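Grumari bus stop notes

Last updated: February

Grumari is a table of bus stop records for the town of Brurkness. Each row is one stop: its name, the side of the street it is on, whether it has a bench, whether it has a shelter, and what the posted timetable said when the stop was visited. There are nearly 2000 rows.

The records started as paper sheets and were typed up later. Old sheets used two different names for the same stop in many places, so the table has a "name" column and an "old_name" column. If old_name is blank, the stop was never renamed — or the earlier sheet is missing. We can't tell these cases apart.

Files

stops.csv is the main table. routes.csv lists the routes and the order of stops on each one. changes.txt is a plain log of corrections, newest first.

Both tables are UTF-8 with commas between fields. Stop names that contain a comma are in double quotes. Times are in the 24-hour clock and have no time zone.

Reading the columns

"bench" and "shelter" are yes, no or unknown. Please don't treat unknown as no. A low wall that people sit on is not a bench. "notes" is free text, limited to 50 words, and the spelling has been left as it was on the sheet.

Stops are matched to routes by stop_id. The ids have gaps where duplicates were merged, and a merged id is never used again.

Known problems

The Rai Road stops were visited during roadwork, and the temporary stops were recorded as if they were permanent. Timetables at the hospital were copied on a Tuesday and leave out weekend service. Route 2 runs as a loop, so its first stop appears again as its last.

The Femum script that builds the route file stops with an error if a stop_id is missing from stops.csv. Add the stop first, then run it again.
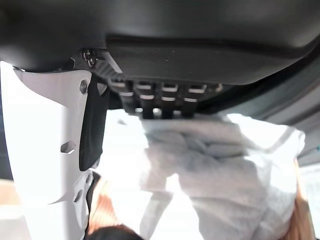

Corrections should give the stop_id, the column and the new value. Put each stop on its own line, and add a line to changes.txt when the table is edited.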